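The Year We Taught the Packing Line to Fold

Eight months into the change at Galanis, and I finally have a free evening and a pot of tea to write it all down.

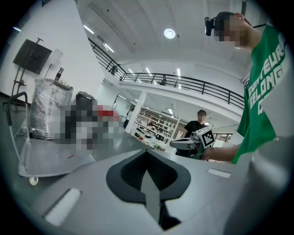

How I ended up in a room full of grippers

I should say first that I am a packer by trade, if packing is a trade, and I think it is. I started at Galanis on the late shift, folding paper around soap dishes and little ceramic lamps and putting them into boxes, and I stayed because the people were good and the bus stopped right outside. For years the most complicated machine I touched was the tape dispenser, which had moods.

Then last spring the company signed up with Vollateo, and the word "automation" went around the break room faster than the news about the vending machine prices. We all got quiet. I went home and told my husband I might be looking for work by fall, and he made pancakes for dinner, his answer to most things.

What they asked for first was our hands. The idea (they explained it three times, and by the third I had it) was that before a robot arm could pack a lamp, somebody who already knew how would pack a great many lamps while holding the same kind of gripper the arm would have. You squeeze the handle, the fingers close, and everything you do gets recorded. There's a cube with black and white squares sitting on top of the gripper, and some people wear a camera on a strap at the forehead as well. So they wanted packers, and they wanted the ones who had been at it longest. I put my name down before I could talk myself out of it!

Learning to be clumsy again

The sessions are held over in Flundach, in a tall white room with a balcony running across it and a potted plant on one of the tables. I'm fond of that plant. My first morning there I had a gripper in my hand and could not pick up a single sheet of tissue paper. I had folded tissue paper in my sleep, my husband will tell you, and there I was chasing a corner of it across the table like a child with chopsticks.

It took me most of a week to stop fighting the thing. With your fingers you feel the paper before you lift it, and you don't think about it at all. With the gripper you have to look, and come in low, and slide one side under the edge before you close. I started talking to myself while I did it. One of the younger engineers asked if she could write down what I was saying, and I told her it was mostly complaining, but she wrote it down anyway, and some of it is now in the instructions they give to new people. "Come in low and don't pinch till you're sure" is mine. I was prouder of that than I let on.

By the end of that first round I had done 725 good wraps, with plenty more that were thrown out for one reason or another, usually me forgetting and helping with my other hand. Twenty-odd years of habit is hard to keep in your lap.

What changed back on the floor

The first arm came to our own floor in October. We call the whole setup Hukum, after the name on the project paperwork, and by now it's used as if it were a coworker. "Hukum's jammed." "Is Hukum on lamps today?" It does the small square boxes, the soap dishes mainly, and on a good day it gets through 1120 of them. I used to do 200 on a shift when my wrists were behaving, mixed in with other work, so I won't pretend the number didn't sting a bit when it went up on the board.

But my wrists don't ache at night now. I hadn't put that in my sums at all when I was lying awake worrying, and it's probably the biggest thing that has happened to me in this job. I can open a jar. I've gone back to knitting, very badly, and there is half a sweater on the chair beside me as I write this.

The work that's left for us is the odd stuff. The tall vases, the gift sets, anything with a ribbon, anything that came back and has to go out again looking as if it had never left. It's slower and more interesting, and you have to think. Some people love it. Some people miss the old rhythm terribly, and I understand that, because there was something restful about folding the same box all evening while you talked about your kids. It's harder to chat over a gift set. You lose your place with the ribbon.

The part I still chew on

There used to be nine of us on lates and now there are 6. Nobody was let go, and I want to be fair about that, the company kept its word. One retired, one moved to be near her daughter, and one took a spot in returns that she had wanted for ages. But those three chairs weren't filled, and in the old days they would have been. I notice it most at the eight o'clock break, when we all fit around one table.

I've said this to the managers, and I've said it to the engineers too. A couple of them looked uncomfortable, and one of them sat down with me for a whole lunch and asked what I thought would be fair. I didn't have a grand answer. I said that if our way of doing things was going into the machine, then some of what it earned should come back as training for whoever wanted it, on paid time, and on the late shift as well as days. It came through in March: two paid hours a week, and you can choose what you learn. I picked the maintenance course. I can now clear a jam and change the rubber on the fingers, and I've been trusted with the small key to the side panel, which I keep on the same ring as my house keys.

I still go over to Flundach every other week. We've moved on to ribbons, if you can believe it. I told them a ribbon would beat them, and so far I've been right, but the younger engineer has a new idea about holding the loop from behind, and I have to admit that's how my mother used to do it.

If any of you reading work somewhere that's about to go through this, write to me. I've had some lovely letters since my post about the bus route, and I do answer all of them, even if it takes me a while. Ask early about the training hours, and get it put in writing. And if they want someone to come and hold the gripper, go and try it at least once. Bring a cardigan, and a sandwich too.

I'll put up the sweater when it has a second sleeve.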